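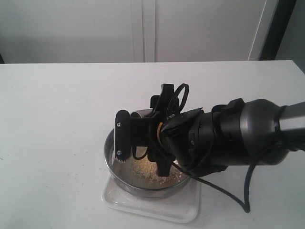

A reader asked after the last part whether you need a behaviour tree for sifting at all, or if one long script would do the job just as well. Said theirs ran fine as a script until it dropped something, then they had to restart the whole lot by hand.

Yeah. That's the case for it. Script is fine for a demo. For anything you leave running, use a tree, keep the steps small, let each one fail on its own.

This part: wiring up the pour-and-sift task in Tindo, with Nemcombe doing the planning. You should have both installed and your arm calibrated already. If not go back to part one.

1. Set up the planning scene

Open scene.yaml. Add the table, tray, bowl, sieve and cup. Plain primitives are fine -- a box for the tray, open cylinders for the rest. Don't bother with meshes, Nemcombe slows right down on them. Do make the cylinders open at the top though. Solid ones and the planner refuses to put a finger anywhere near the rim, and you'll spend an afternoon wondering why.

Set allow_touch on the sieve and tray. Only that pair.
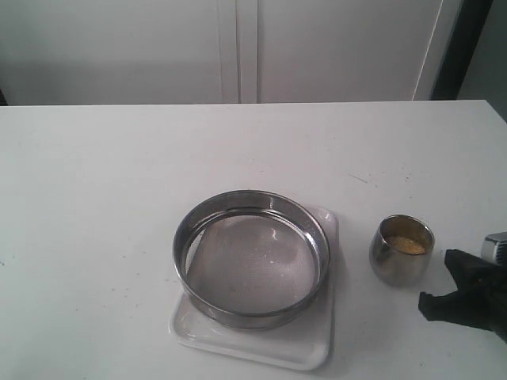

Save, then run tindo scene check. Should come back with no overlaps. If it complains about the cup, your table height is off, fix that first and leave the cup alone.

2. Split the task

Subtrees, in this order:

pick_cup
pour_cup
place_cup
pick_sieve
shake_sieve
place_sieve

Each gets a precondition and a retry limit. I use 2 retries for the picks and none for the pour. You can't un-pour. If pour_cup fails, the tree should stop and wait for a person.

3. The shake

Don't send this through the planner. It will try to smooth your shake into nothing. Plan to a start pose over the tray, then hand over to the joint controller and play a short oscillation on the wrist. Hand back when its done.

In shake.yaml set amplitude low to start. Bring it up a bit at a time and watch the rim. Light stuff jumps out sooner than you'd think. 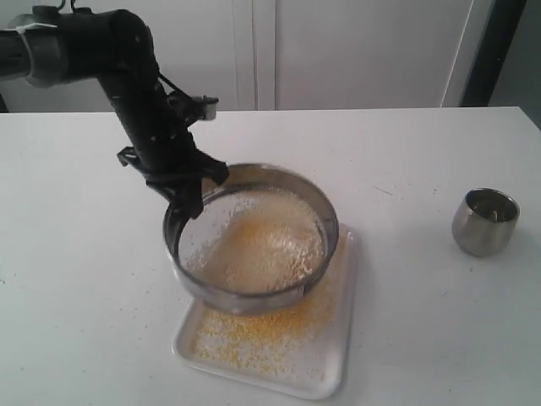
2 min read from here to the end

Tilt limit next. Put a path constraint on the sieve frame, not on the tool frame (I had these swapped for ages). Nemcombe takes it as max_tilt under constraints. Loosen it for the shake if you want, then tighten it again before place_sieve or you'll get a lovely fast plan that tips everything over the side.

4. Perception check on the cup

Shiny metal is a pain. Depth comes back full of holes, so fit the rim in the colour image and take height from the scene file. Lock exposure before you grab anything. Auto exposure will hunt every time the wrist moves.

In cup_fit.yaml the rim threshold goes at 134. If you get double rims from reflections, go to 142. Higher than that and it starts losing the far side of teh rim.

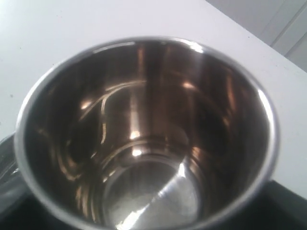 KOLTIMSTEAD, August -- Config names below match the current Tindo branch. Older ones call cup_fit "rim_fit". Same file.

5. Run it

tindo run sift --dry first. Always. Watch the whole thing in the viewer, then:

tindo run sift --step

Goes one subtree at a time and waits for you to hit enter. Hand on the e-stop. Once you've had a clean pass, drop the --step.

Common errors:

"no grasp found" on pick_sieve -- usually the rim width in the scene file.
"constraint violated at start" -- you left max_tilt tight and the arm is already past it. Jog it back level.
Tree hangs after the shake -- controller never handed back. Check release_on_done is true.

Logs land in the run folder. Keep them, part three uses them.

Last updated: 2023-08-23

We use cookies to remember your settings and see which pages get read. Accept / Manage cookies

Related
Part one: installing Tindo and calibrating your arm
Writing your first Nemcombe scene file
Path constraints without the headaches
Moving old Blackburn scripts over to a tree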